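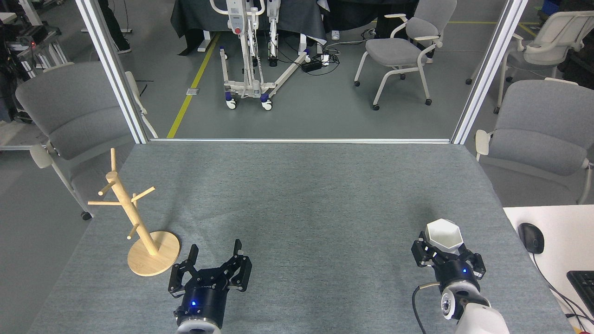

Hanging cups on a mug tree: tips for teaching by remote control

Cups are a lovely first job for a two-armed robot, and a surprisingly fussy one, so I've gathered up the little habits that have saved us the most grief at the Stamcombe workshop. We kept 432 good demonstrations out of 717 on our first try (oh, the afternoons that went into that!), and you can certainly do better.

Put felt on the tabletop. A dropped cup lands softly, and the base of the tree doesn't skate away when you nudge a peg.

Close the fingers gently and stop as soon as the cup is held. A cup with flat sides likes to be gripped on two opposite faces – catch it on a corner and it will twist on you halfway to the peg.

Pick your peg before you lift. If you hover and change your mind, the robot learns to hover too, and you'll be watching it dither for weeks.

Keep the idle gripper open and well back from the pegs. You can always bring it in to steady the post.

Turn the tree a little between runs, and slide it a few inches now and then. Ours sat in one spot for a whole Sunday, and the arm would only hang cups there afterward.

Go slowly near the peg and at an easy pace everywhere else. I aim for up to 38 seconds a cup, start to finish.

Take a break after 13 runs or so. Tired hands get jerky, and jerky runs are a nuisance to weed out later – mark the bad ones right away, while you still remember which they were.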